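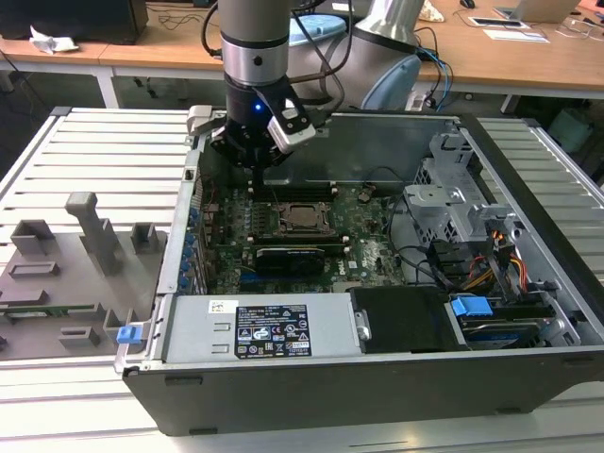

Dell tower, side panel removed, on the slatted bench.

Workshop notebook, Segers building, lower floor
10 October 2021
Entry by Haruto Onishi. Copy to N. Mnguni.

Subject: humidity and storage of the paper map collection, continued from the June entry.

The Motby cabinet was opened this morning for the scheduled inspection. Sheets 1 to 192 were present and in order. The upper drawers are in acceptable condition. The two lowest drawers again show cockling along the long edges of the larger sheets, and the tissue interleaving has taken on the same wave as the paper. No mold was found by eye or by smell. The blotter strips left in the drawers in June were removed, bagged and labeled.

The hygrometer in the bottom drawer was found with its face turned to the back wall and could not be read without lifting out the sheets. It has been moved to the front left corner. Colleagues are asked to leave it there.

Readings for the past period were copied from the logger by hand, as the export to the shared drive is still not available. The reading log must be kept on paper until further notice. The temperature in the store held at 18 degrees Celsius for nearly the whole period, with a short rise to 20 when the corridor heating was tested. Temperature is therefore not considered the cause. Relative humidity at the floor is consistently higher than at table height, and the difference is greatest after rain. The outer wall behind the cabinet remains the most likely source. The cabinet stands too close to it for a hand to pass behind.

Proposed action, agreed with Nomvula Mnguni by telephone:

Move the cabinet away from the wall. It must be emptied first. The last attempt to shift it with the drawers loaded bent a runner, and that drawer (the Grorken estate surveys) still sticks halfway.

Raise the cabinet on blocks. The blocks from the old Tranen shelving are the right height but have been painted, and the paint is of unknown type. Ms. Mnguni prefers unpainted ones. To be ordered.

Flatten the affected sheets. See below.
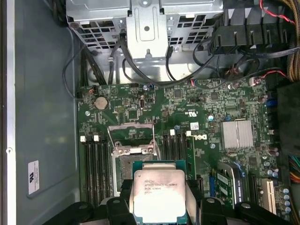 Xeon E5-1630V3 and the empty socket, Dell workstation.

Flattening trial. Two sheets of low value were selected, both duplicates of the harbor plan. Each was humidified in the tray under the lid, with damp blotter below and a sheet of spunbonded polyester between blotter and map. The first sheet relaxed evenly and was moved to the press between fresh blotters and felts. The second was printed on a heavier stock and was slow along the folded edge. It was given longer in the tray and then pressed under the same weight.

Solubility was tested before humidification, on one small point of each color, with a cotton swab and deionized water. The black line and the brown wash were stable. The red boundary line on the second sheet gave a faint trace on the swab. The trace was judged small enough to proceed with vapor only, but this red should be treated as a risk across the whole series. No sheet from the series is to be put in the tray without its own test, including sheets that look identical to one already tested.

Both sheets remain in the press. Blotters are to be changed tomorrow morning and then daily. The person changing them should initial the card on the press and note whether the used blotter feels cool to the back of the hand.

On the question of linings: several of the Grorken surveys are mounted on linen, and the linen and paper have moved by different amounts. I do not recommend humidifying these at present. The adhesive has not been identified – starch paste is probable, but the 1950s repairs on the reverse look glossier than paste would. Ms. Mnguni has asked for this to be raised with the outside conservator before any treatment. Until then the mounted sheets will lie flat on the top of the plan chest under board, unweighted.

Supplies are low. Remaining: one part roll of polyester, enough blotter for the present trial, no wide cotton tape. The felts need washing – plain water, no detergent, dried flat.

Outstanding from June: replacement runner, labels for the lower drawers, and a decision on the oversize roll stored behind the door. The roll has not been opened and has no number.

Next inspection of the cabinet after the move. Logger batteries to be changed at the same time.

H.O.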